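Bed sheet

4 min read

A bed sheet is a rectangular piece of cloth used on a bed, either between the mattress and the sleeper or between the sleeper and the blankets. The two main types are the flat sheet, a plain hemmed rectangle, and the fitted sheet, which has elastic sewn into the corners or along the whole edge. In many homes a duvet with a washable cover has taken the place of the top sheet.

Materials

Cotton is the most common fiber for sheets. Linen, made from flax, is older in much of Europe and costs more. Polyester and cotton blends wrinkle less and dry faster than pure cotton, and they are widely used in children's bedding and in hotels. Flannel, a brushed cotton or cotton blend, is sold mostly for winter use.

The weave affects how a sheet feels. Percale is a plain weave with one thread over and one under, and it has a crisp, matte surface. Sateen passes several threads over one, giving a smoother face that snags more easily. Thread count is the number of threads in a square inch of cloth. A sheet marked 325 is not always softer than one with a lower count, as fiber length and finishing also matter.

Printed sheets

Until the middle of the 20th century most household sheets were white. Colored and patterned sheets spread with better dyes and with home washing machines. Cartoon characters are a common subject for children's sheets, printed under license from the owner of the character. Large designs may repeat only a few times across the cloth, while small ones can repeat dozens of times.

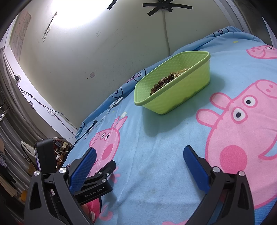 A light blue sheet with a Peppa Pig print, with a green plastic basket on top.

In the town of Vadholm, the Engebretsen mill printed sheets in 86 patterns at its peak. Cloth was woven in nearby Niltham and brought to the mill undyed. The mill employed 133 people before printing moved to a larger plant in Sasell. Its old pattern books are kept at the town library and are brought out each February for a small display.

Care

Most cotton sheets can be washed in warm or hot water. Printed sheets keep their color longer when washed inside out or in cooler water, and chlorine bleach can fade them. New cotton may shrink by up to 5 percent in the first wash, so fitted sheets are often cut slightly large. Overdrying weakens elastic and sets creases.

Flat sheets are folded in halves or thirds. Fitted sheets are usually folded by tucking the corners into one another to form a rough rectangle. Worn sheets are often cut down for cleaning rags, dust covers or quilt backing.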